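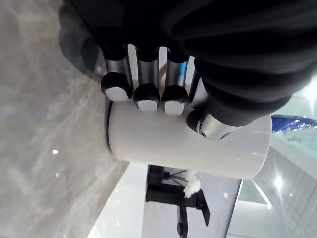 Four-digit hand closed on a white cylinder, wrist camera view.

Search products Search Go
Home Hands Grippers Wrist Cameras Controllers Support

Vultano Hand, four-digit, right side

Three fingers in a row and a thumb that comes in against them. We've had this hand on the test arm since August and it keeps getting picked for jobs we meant to give to something simpler. The middle segments are silver metal, the tips are rounded and black, and each finger has a flat light gray pad on its face, so there's a decent patch of contact even on something smooth and glossy.

Gunārs Grigaitė ran it against our two-jaw Sutcliffe gripper on the same arm, same controller, same set of objects. The Sutcliffe is still quicker to open and close, and if all you move is boxes, stay with it (really, it's a great little gripper and costs a lot less). Where the Vultano pulls ahead is round stuff lying on its side. The fingers don't have to agree with each other! One can reach a bit lower than its neighbor and the thumb makes up the difference. On the Sutcliffe we spent a whole afternoon nudging the approach angle to get the same objects to sit straight between the jaws.

Both got 1000 grasp cycles. The Sutcliffe pads looked new at the end. On the Vultano we swapped the thumb cap early, though it probably had a few hundred left in it.

A word about the camera. With a wrist camera looking up past the palm you get the fingertips and the object together, and that view is lovely for tuning grip force. You also get a lot of palm. The ribbed housing takes up the top of the picture at most angles, so for finding objects on a bench we'd add a second camera off to the side. Shiny backgrounds are hard on it too – glass and ceiling lights both throw glare, and we ended up locking the exposure.

Specs
Digits: 4 (three fingers, one thumb)
Rated payload: 18 N fingertip force per digit
Control loop: 1000 Hz
Pad life: 2000 cycles before first inspection
Controller: Trekholm T-series, firmware 3288 or later
Supply: 24 V

Older Trekholm firmware will drive the fingers but ignores the thumb offset, and the grip comes out lopsided. Update first. The update takes a few minutes over USB and keeps your saved poses.

Comes with the hand, wrist flange, cable and one spare set of pads. The Dradarwood flange adapter is sold separately and you will want it if your arm has the older bolt pattern.

Related items
Sutcliffe two-jaw gripper
Trekholm T-series controller
Dradarwood flange adapter
Vultano pad set, light gray
Vultano thumb cap, black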